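Corness Shelf and Bottle Storage - Frequently Asked Questions

What should go on the raised shelf?
Bottles in regular use, in a single row with the labels facing out. Wide bottles go at one end so that narrow ones are not hidden behind them.

Can bottles stand on the tabletop?
Yes, while they are being sorted or refilled. Return them to the shelf afterward. 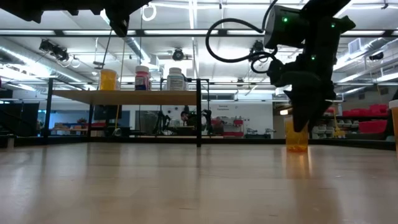

Keep a hand's width clear between the shelf posts and anything standing on the table. Orange pill bottles are light when nearly empty and tip easily.

Can I move pills to a different bottle?
No. Keep them in the container they came in, with the original label. If a label can no longer be read, ask your pharmacist for a new one.

How do I clean the wood?
Wipe along the grain with a damp cloth, then dry. Fine scratches do not affect use - do not sand them.

Is the shelf childproof?
No. It is an open shelf. Homes with children need a locked cabinet, whatever type of cap the bottles have.

How often should I check expiration dates?
Every 90 days. Set expired bottles apart until they can be taken to a drop-off site.

Page updated 14 March 2018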